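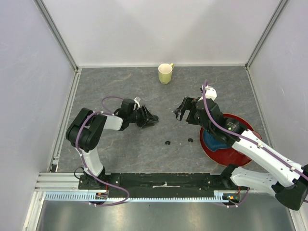

Ticket: parish register search returning no baptisms before 1900
Site: St Anne's Lutheran, Lidcombe
Opened by: Dörte Steinbach, archive desk
Assigned to: Ludger Rothe
Priority: normal
Status: resolved, one item outstanding

Dörte Steinbach, 9:10 am
Searching the digitised registers by family name gives nothing from the first two books. Marriages and burials are fine. I can open the scanned pages if I browse to them, so the files are there. A family is coming in to look up a christening in the Rundodcombe book.

Ludger Rothe, 9:45 am
Confirmed on my login. Around 4,000 entries are in the database but the search index skips them. Which volumes were re-catalogued in August?

Dörte Steinbach, 10:20 am
Books 1 and 2. Nadja Zaugg changed the heading from "Baptisms" to "Holy Baptism" to match the current service book.

Ludger Rothe, 11:05 am
The index only recognises the old heading. I've added the new one as an equivalent — no need to change the catalogue back. Rebuild started.

Ludger Rothe, 1:30 pm
Rebuild finished. It rejected 17 entries, 14 with no surname and the rest with the pastor's name in the date field. List emailed to Nadja.

Nadja Zaugg, 2:15 pm
Date fields corrected. The 14 are foundlings and adult converts entered by Christian name only. Can the surname be left blank?

Ludger Rothe, 2:40 pm
Yes, tick "name as written" on each record. Please don't type "unknown", as it gets indexed as a surname.

Dörte Steinbach, 3:25 pm
Search works here now and I found the christening. Leaving this open until Nadja has done the 14.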